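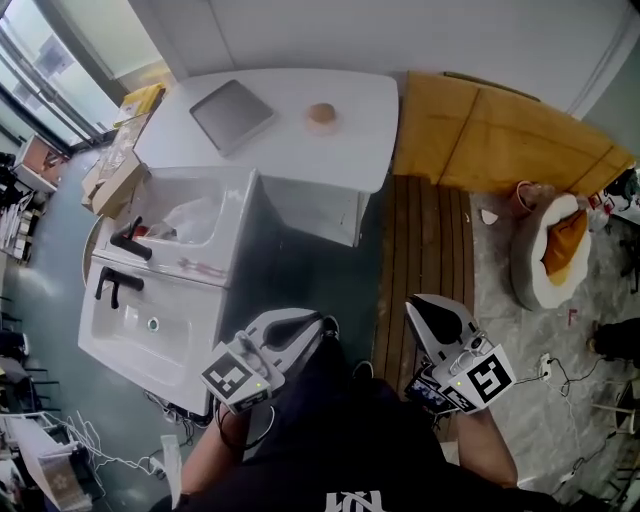
3.2 Draft position and later playing time

We used the draft records of the Veststead league, which cover 16 seasons and 1296 selected players. For each player we noted the round, the playing position and the number of games started in the first three years. Players who never signed a contract were kept in the sample with zero starts. 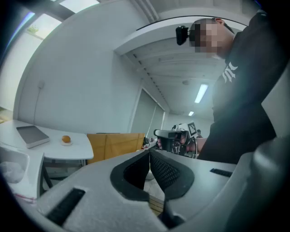 Some 70 percent of all starts came from players taken in the first two rounds. The difference between the second and the third round was smaller than we expected — only for quarterbacks it stayed large. Figure 3 gives the share of starts by round.

Figure 3. Share of starts by draft round, all positions.

The club Pakura traded down in 31 cases, more often than any other club, and we therefore repeated the calculation without it.

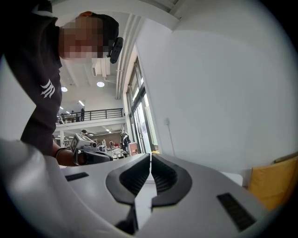

The result changed very little. The same was true when we left out Rorata, which joined the league late and received extra picks in its first April draft.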